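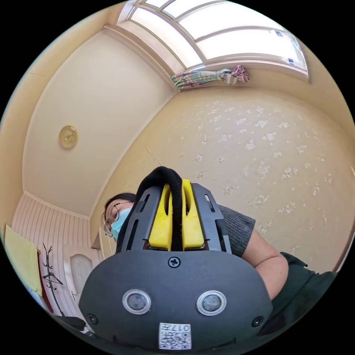
Tretitel is a software package for learning robot control from human demonstration. It takes recordings made with hand-held grippers and produces a policy, a program that chooses the next arm movement from recent camera views. It was first released in November by Endley, and the documentation still calls it general-purpose, a claim with little published support.

Handling cloth is its usual showcase. A garment has no fixed shape, so the package skips any model of the fabric and works straight from the view at the fingers. 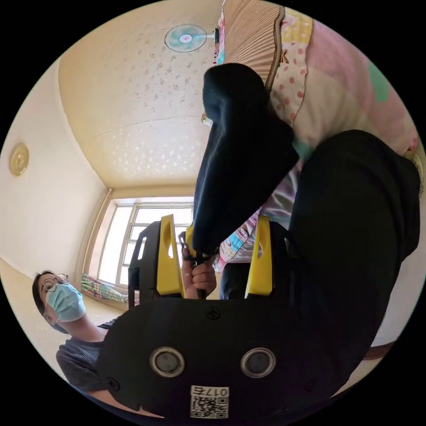 Zhiqiang Yu objected in a review dated 7/17/19 that leaving out the model only moves the problem into the data, where it is harder to inspect. The review reran the supplied folding policy on garments it had not met in training and counted 23 full folds in 984 attempts. Endley replied that the wrong calibration file had been loaded. It did not publish a rerun.

Planning is thin. Tretitel predicts a short run of movements, carries out part of it and predicts again, with no check that a sleeve has been picked up before the next step begins. Dark knitwear is a known weak point, as folds and edges are hard to tell apart in poor contrast.

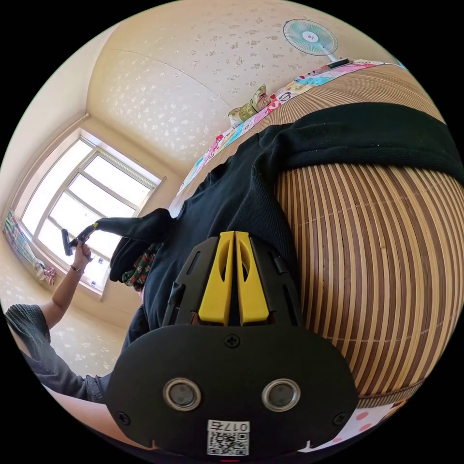

Two-handed tasks need 2 recordings lined up in time. The tool for this, Brinby, drops any pair whose clocks disagree, and its log does not say which. Mark Anthony Villanueva's patch, which adds the missing entries, has not been merged. The bundled set of 599 demonstrations was prepared before the patch was written.

See also: Wei (motion planner)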